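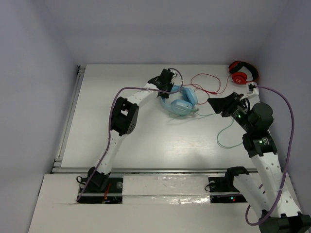
Two pairs of headphones on a white tabletop.

Irnwood Releases Pomis 3 for Audio Transcription and Archive Work

NIKDALE, 13 November 2019 - Irnwood, a developer of desktop software for recorded speech, announced the release of Pomis 3, a new version of its transcription and cataloging program. Pomis is used by local archives, court reporting offices and oral history projects to play back long recordings, type a transcript against them and store both under a single catalog record.

The main change in version 3 is the storage model. Earlier versions kept the transcript in a database and referred to the audio by file path. If a recording was moved or renamed outside the program, the link was lost and had to be restored by hand. Pomis 3 identifies each recording by a checksum computed on import. The program can find the same file again after it has been moved to another folder, drive or network share, provided that the new location is listed in the search paths. The checksum is also compared each time a record is opened, and a mismatch is written to the catalog log.

Time codes have been reworked as well. They are now stored as sample positions and converted to hours, minutes and seconds for display. In version 2, time codes were rounded when they were saved, and a long interview with many edits could show a drift between the text and the sound. Existing transcripts are converted when the catalog is upgraded. Rounding that took place in the older version can't be undone by the conversion, but the affected lines are marked so that they can be checked.

"Most of the support requests we received over the last product cycle came down to files that had been moved," said Jabari Rashidi, product manager at Irnwood. "We looked at patching the old path system and decided to replace it. The catalog format is different as a result, and users should read the upgrade notes before they convert."

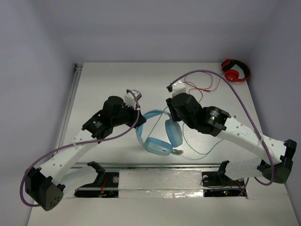
PRODUCT NEWS / AUDIO SOFTWARE

Playback and Editing

The playback engine has been rewritten. Speed can be changed without a change in pitch, and the setting is stored per recording. Stereo interviews with one speaker on each channel can be played with either channel muted, and the transcript can be filtered in the same way. Foot pedals are supported through the operating system's standard input layer, so a separate driver is no longer installed. Pedals that depend on the old driver will continue to work if that driver is left in place.

A waveform view is available below the text pane. It is drawn in the background and saved with the record. On slower machines the view can be turned off in the preferences, under Display.

Import and Export

Pomis 3 reads uncompressed WAV, Broadcast WAV and FLAC files. Description fields in Broadcast WAV headers are copied to the catalog record on import and can be edited there. The original file isn't altered. MP3 files can be opened for transcription, but they can't be marked as preservation masters in the catalog.

Transcripts can be exported as plain text, with or without time codes, and as WebVTT captions. The XML export from version 2 has been kept with the same element names. A batch export command has been added for full collections.

Field Testing

A test build was run at the Mollel Sound Archive, which holds community interviews and council meeting recordings. Staff there converted a working copy of the catalog and used it alongside the production system.

"The conversion ran overnight and the log was readable," said Pendo Magesa, head of collections at the archive. "We had duplicate recordings under different names, and the checksum comparison listed them. Sorting out which record to keep is still manual work. We asked for a merge command and were told it is planned."

The merge command is not part of this release. Irnwood expects to include it in a maintenance update in February, together with corrections to the printed index layout.

Pricing and Availability

Pomis 3 is available now as a download for Windows and macOS. A single-seat license costs $99 and includes maintenance updates for two years. Holders of a current version 2 license can upgrade at no charge. Site licenses are quoted on request. Version 2 will receive security fixes until the end of its support period, but no new features.

Catalogs converted to the new format can't be opened in earlier versions. Irnwood recommends that a full backup be made before the upgrade.

About Irnwood

Irnwood develops transcription, indexing and cataloging software for recorded speech. The company is based in Nikdale and sells its products directly and through library and legal supply dealers.

Press contact: Irnwood Media Office, Nikdale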